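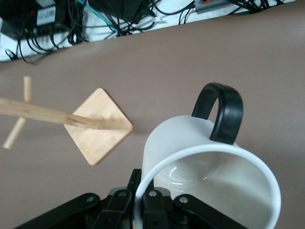 Visit report, 21st March
Course unit: Automation in Service Work
Host: Onon, Drasville site

## 1. Purpose of the visit

The unit requires one site visit and a written report on a working robot cell. Our group chose the open day at Onon, where the handling of tableware with two arms was being shown. The report covers the layout of the cell, the gripping of the objects, and the points we want to take into our own project, Plurker. It doesn't cover the software, which was outside the demonstration.

## 2. Layout of the cell

The cell consists of a flat table with a smooth brown top and two arms, one reaching in from each side. Each arm has a two-finger gripper. Visitors stood behind a yellow line on the floor. A serving tray is placed near the middle of the table. The other objects are a white mug with a black handle, a light wooden mug stand and a milk carton.

Cables and electronics are kept at the border of the table. We noted this because in our own lab the controller sits inside the reach of the arm and costs us working area. At Onon the middle of the table stays free for the objects.

The handout gave 40 minutes for each visitor group, split between a short talk, the demonstration and questions.

## 3. Gripping the mug

The mug is held by its wall. One finger goes inside the mouth and the other presses on the outside, with the rim between them. The handle isn't used for the grip.

In Plurker we had planned to grip by the handle. A handle grip depends on knowing which way the handle faces, while the rim can be approached from more than one direction. The drawback is that a finger enters the part of the mug that holds the drink. For a cell that serves people, this would have to be settled before use, either with a cleaning step or with a different grip.

Wall thickness also matters. Our practice mugs from Cordier have a thick rim and should suit this method. We haven't tested thin glass.

## 4. Two arms at once
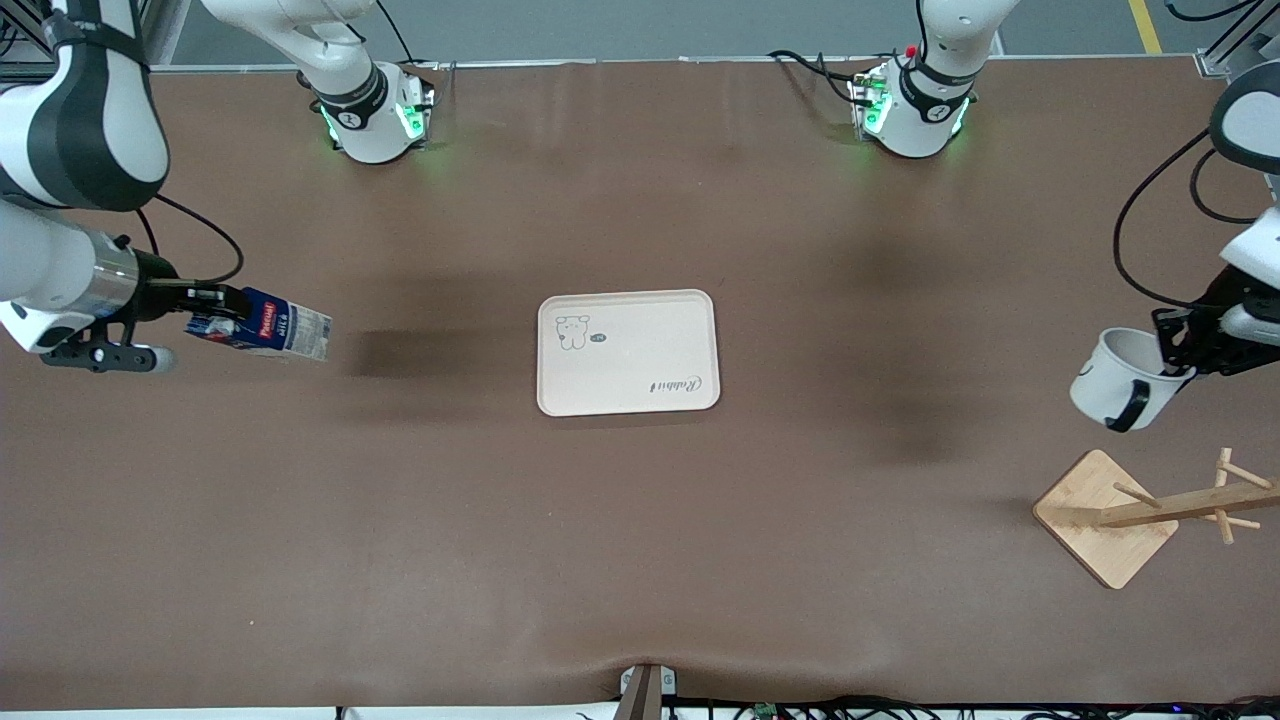
Working with two arms raises the question of shared space. The left arm handles the mug and the right arm handles the carton, so each has its own object, but both reach toward the tray. Our simulation has no rule for this. At present it moves one arm at a time, and the second waits at its rest position.

The carton is a different case from the mug. It has no rim to pinch and has to be held across the body. If the force is too high the sides give way, and if it is too low the carton can turn in the fingers. We intend to set separate force limits for each object type.

## 5. Consequences for Plurker

- Replace the handle grip with a rim grip in the next test series.
- Move the controller and power supply to the far edge of the table.
- Define a shared zone over the tray, with one arm allowed inside at a time.
- Run 50 trials per object, starting in April.

The budget request for a second gripper (900 dollars) is filed under number 2536. Until it is approved, the shared zone will be tested in simulation only.

## 6. Open points

We didn't obtain figures for cycle time or failed grips. A written request has been sent to the Drasville site, and any reply will be added as an appendix.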